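Building Maintenance and Repair, Unit 4
Handout: Internal doors and linings
Tutor: Rowena Cabanatuan
Issued January 31, 2018

Bring this handout to the workshop. You will need it again in February when we do the hanging assessment on the Naidu building.

Parts of the doorway

Lining: the flat boards fixed inside the opening in the wall. Two uprights (jambs) and one across the top (head). On an internal door the stops are usually separate strips nailed on afterwards.

Frame: heavier section, stops usually cut from the solid. Mostly external doors, but you will hear people say "frame" for both. In written work use the right word.

Architrave: the moulding that covers the joint between the lining and the plaster.

Stile: the long upright members of a panelled door. The hanging stile carries the hinges and the closing stile carries the latch.

Rail: the members that run across. Top, middle (or lock) and bottom. The bottom rail is normally the deepest.

Muntin: a short upright between two rails, dividing the panels.

Panels may be flat, or raised and fielded. A panel in a solid timber door sits in a groove and is not glued. It has to be able to move as the timber takes up and loses moisture. If you glue it, or let paint build up in the groove, it can split.

Why doors stick

Most call-outs for an internal door are one of these:

1. Loose top hinge. The door drops at the closing side and catches on the head or the floor. Tighten the screws first. If they only spin, plug the holes with glued hardwood and re-drill.

2. Swollen timber. Common in kitchens, bathrooms and new plaster. Wait until the room has dried out before you plane anything, or you will leave a gap in summer.

3. Hinge bound. The door springs back when you try to close it. Either the hinge recess is too deep or a screw head is standing proud. Pack out the recess with card or replace the screw.

4. Too much paint. Look at the edge of the closing stile. On older houses you may find many coats. Scrape back before you reach for the plane.

5. Lining out of plumb. Someone has fixed it badly or the wall has moved. Check both jambs with a long level, on the face and on the edge.

Look at the gap all the way round before you touch a tool. We want 2 mm at the head and down both sides. A gap that tapers from top to bottom tells you the door or the lining is out of square — find out which.

Worked case: the Rivon flat

Harish Iyengar brought this one in from his placement with Nekance. The customer reported that a bedroom door would not latch. The previous contractor had moved the striking plate twice and filled the old recesses with decorator's filler, so there was nothing sound left to screw into.

The level showed the latch side jamb was upright. The hinge side leaned out at the top, and the packers behind it had been left out altogether. Harish took off the architrave, put in folding wedges behind the hinges, brought the jamb back to plumb and refixed it. He then let a new piece of softwood into the latch side and cut a fresh recess for the plate.

The job was priced at 30 minutes and took most of a morning. Points for discussion: should he have rung the customer before removing the architrave, and who pays for making good the plaster?

Door furniture

Knobs need more room than levers. If the backset is short, your knuckles will hit the stop when you open the door. Use a longer latch case with a knob. 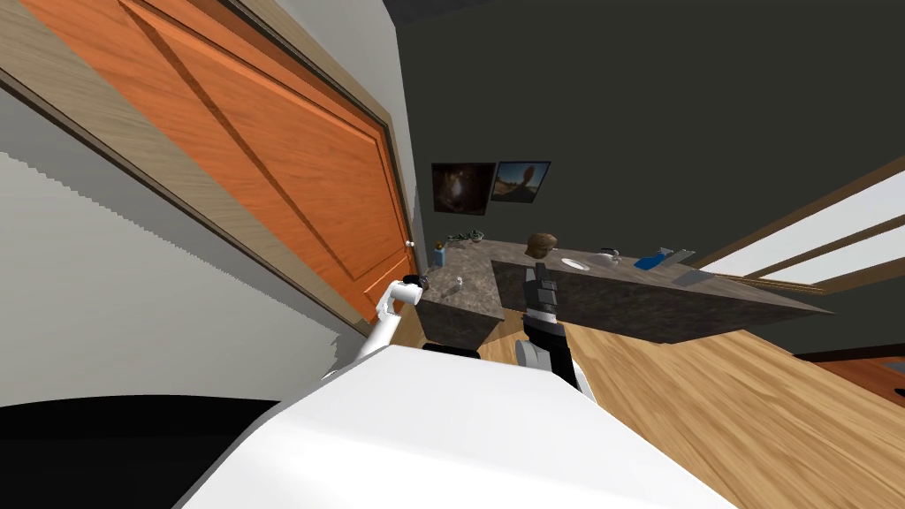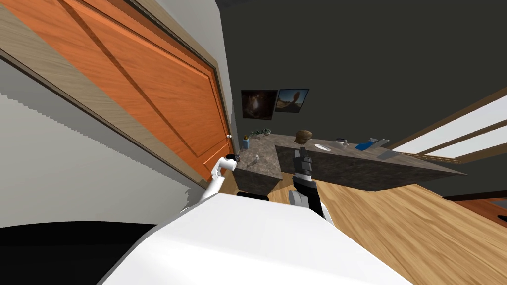 Panelled door with a small round white knob. Both views.

Fitting a latch

1. Mark the height on the closing stile and square it across the edge with a pencil.
2. Mark the centre of the edge with a gauge.
3. Drill for the latch body. Wrap tape round the bit as a depth stop.
4. Drill for the spindle from both faces so that you do not break out the far side.
5. Push the latch in, mark round the faceplate with a knife and chop the recess. Keep it shallow.
6. Fit the spindle and the knobs and try the action with the door open.
7. Close the door until the latch touches the jamb, mark its position, then fit the striking plate.

Before the next session

Read the chapter on hinges, up to page 17. Learn the names of the parts without looking. The short test is marked out of 100 and spelling counts for the trade terms.

Bring a sharp chisel and a marking knife. Fudness hinges are in the store, in the drawer under the bench grinder — sign for them and return any spare screws.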